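Ticket 328: Desktop powers on, no display, fans at full speed
Queue: Daststead bench repair
Status: Waiting for parts
Opened: Feb 21, 2021
Priority: Normal
Asset tag: TR-940

Reported problem

Machine was in daily use at the Trimness front office. User reports it shut off in the middle of a print job and would not come back up. Power button light comes on, fans go to full speed, nothing on the monitor. Tried a second monitor and a second cable with the same result. No beeps.

Checks done before opening the case

Wall outlet tested with a lamp, OK.
Power cord swapped, no change.
All USB devices unplugged, no change.
Held the power button for 31 seconds with the cord out, then tried again. No change.

First pass on the bench

Side panel off, tower laid flat on the slatted table. Looked for swollen capacitors and burn marks and didn't find any. Power supply checked with the tester and every rail was in range, so I left it in the case. Took out the memory and tried one stick at a time in each slot. Same symptom every time. Cleared the CMOS by pulling the coin battery for 12 minutes. Same symptom.

That left the processor, the socket or the board. Heatsink and fan came off without trouble. The old paste was dry and had pulled away at one corner. Lifted the lever, opened the retention frame and took the chip out. 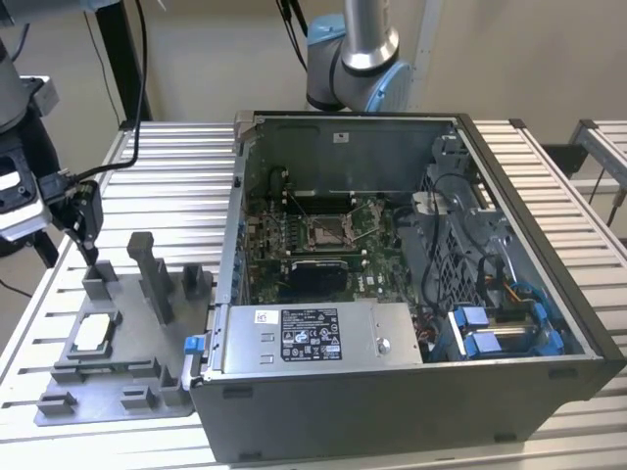
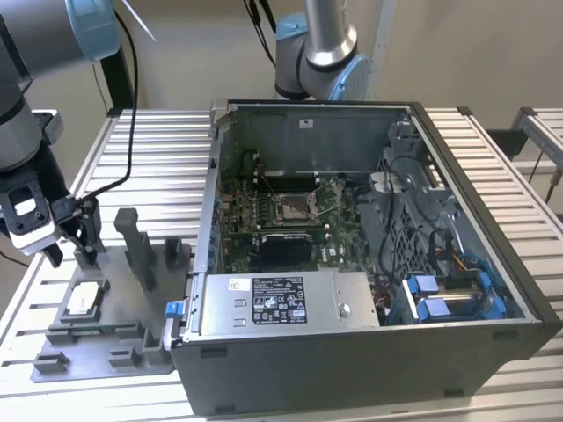

Case open on the table, CPU socket empty and retention frame up.

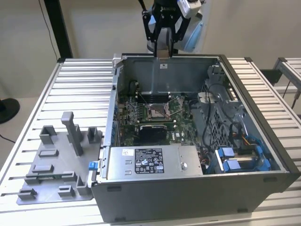

Gavrilă

Socket inspection

Went over the contacts with the magnifier and a flashlight held low from two sides. Most look fine. In the corner nearest the memory slots there is a smear of old paste on the edge of the socket, and two contacts next to it sit lower than their neighbors. I did not try to bend them back. Cleaned the smear off the plastic with a foam swab and alcohol and stayed away from the contacts themselves.

The underside of the chip had a small gray spot at the matching corner. Wiped it off and let it dry. No scratches on the pads.

Refitted the chip, closed the frame, new paste, heatsink back on with the four screws tightened crosswise. Powered on with one stick of memory. The fans ran up to full speed as before, but after a few seconds they dropped and I got the startup logo once. Restarted and it was back to no display. Tried nine more times and got the logo on two of them.

Reading this as a bad contact in the socket. The chip went into the spare board on the shelf and started normally three times in a row, so I'm treating the chip as good.

Parts

Replacement board requested from Tondow, same model. They have used stock only and will confirm the price. If they can't supply it by July the machine should be retired, as it is due for replacement then anyway.

Notes for whoever picks this up

Drives are fine. I read both of them on the other bench and copied the user folder to the share under the ticket number. Carriers go back with the blue handles facing out.

Please keep the plastic socket cover on the old board. Tondow wants it on when a board is sent back and last time we were charged for a missing one.

The front fan cable has to run under the drive cage. If it goes over the top the side panel won't close.

Memory is in the antistatic bag with the asset tag written on it.

Update

Tondow confirmed one board in stock. Order approved by the front office. Ticket stays open until the board is fitted and the machine has run for a full day without a restart.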